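In praise of the basket that never leaves the laundry

Some people have a favorite mug. I have a favorite laundry basket, and I've had enough arguments about it over the years that I figured I'd write the whole case down once and then just send people the link.

My position is that a home needs one small, stiff, plastic basket with holes in the sides, and that it should live with the washing machine. It shouldn't be in the bedroom collecting socks or under the sink full of sponges. It goes on top of the washer or right next to it, and everything going in or coming out of that round door passes through it.

I came to this the hard way. For years I had a big canvas hamper, the tall floppy kind with rope handles, and I dragged it down the hall full to the top. It looked great in June when I bought it and smelled like a pond by the end of summer. Canvas holds on to whatever you put in it. One gym shirt at the bottom, one damp towel on top, and there you go! I washed the hamper itself more than once, and then it had to dry, and while it dried the clothes went on the floor. You can see how silly this gets.

So, plastic, with holes. I like the ones with a real pattern molded into them, triangles or a tight little grid, because the air gets through and the walls still feel solid when you grab them.
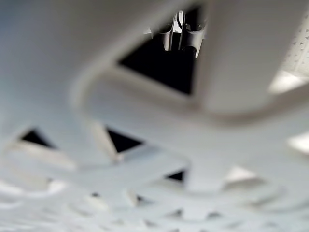 Do the holes in a laundry basket make any difference?
They do if anything damp sits in it for more than an hour or so. Air moves through the sides and the cloth at the edges starts drying, where a solid tub keeps all that moisture in. They also make the basket lighter to carry.

My brother-in-law, Stavros Economou, thinks I'm out of my mind. He's a bag man. He has a set of zippered laundry bags from Pruris that fold down to nothing, and he'll tell you (at dinner, if you let him) that a basket is just a box of air you have to find a place for. Fine. He lives in a fourth-floor walk-up and I'd probably use bags too if I had those stairs. But I've watched him unload the washer at his place with one hand holding the bag open and the other one fishing, and half the load ends up on his feet. A basket stands there with its mouth open. That's the whole job, and a bag can't do it.

The other thing we fight about is size. Everybody buys too big. I did it too, the giant one from Lambrakis, 40 dollars, which I could barely get my arms around. A big basket tells you to wait until it's full, so you wait, and then laundry day is an entire day and you hate it. A small one fills up fast and you just run the thing. I do little loads now, dark stuff mostly, and if one brighter thing has to go along for the ride I check that it's been washed a few times already and stop worrying about it.

I know, I know, small loads use more water per shirt. I've read the angry comments (there were 557 of them under one article, I'm not kidding, and I read way too many). My machine has a short cycle that I use for the tiny loads, and I still run a full one for sheets. I'm not saying wash a sock at a time! I'm saying a pile you can see the bottom of is a pile you'll deal with tonight.
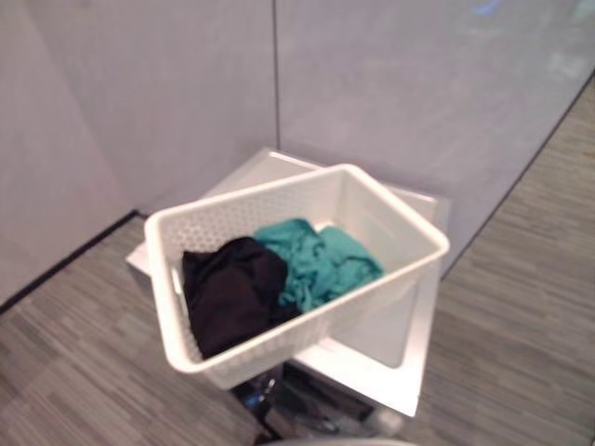

A black piece and a teal one, with room to spare in the basket.

Crumpled is okay, by the way. My mother folded her dirty laundry before she washed it, and I love her, but no. Dirty clothes can go in any way they like. I save my effort for the other end, when they come out, and that's where I get strict. Shake each piece once, hard, before it goes in the basket. It takes a second and it gets rid of half the wrinkles, and I've barely touched my iron since I started. Dark clothes especially, because lint and creases both show on them.

And this is where having the basket up on top of the machine pays off. I used to leave it on the floor, and I was bending down to the door and then bending down again to the basket, over and over, and my back complained for the rest of the evening. With a front-loader you've got that nice flat top at waist height and most of us use it to store a half-empty bottle of Pluvmont and some coins. Clear it off! Put the basket up there. Now you bend once, pull something out, and drop it in on your way up.

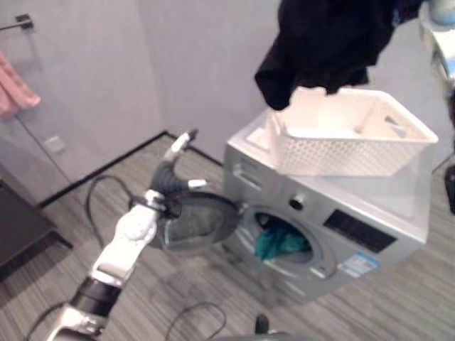
Is it okay to leave a basket on top of a front-loading washer while it runs?
An empty basket will often creep toward the edge during the spin, so it's better to take it down or put a rubber mat under it. Loading and unloading are fine, as long as the machine is level and the basket isn't too heavy.

I use a mat from Skernodum, a thin rubbery one I trimmed with scissors, and it took me around 20 minutes to get the corners right because I kept cutting too little. Worth it. Before the mat I'd come back at the end of a cycle and find the basket upside down behind the machine, and getting it out from there with a broom handle is not how I want to spend an evening.

Handles matter too, and I'd look at those before I looked at color. I want a slot I can get my fingers through and a smooth rim, because a rough one will snag a sweater sooner or later. Carry it around the store for a minute. People will stare, and you can let them.

Stavros has read a draft of this and says he's sticking with his bags. He also asked where I got the basket, so I bought 2 more and I'm bringing him one next time I'm over.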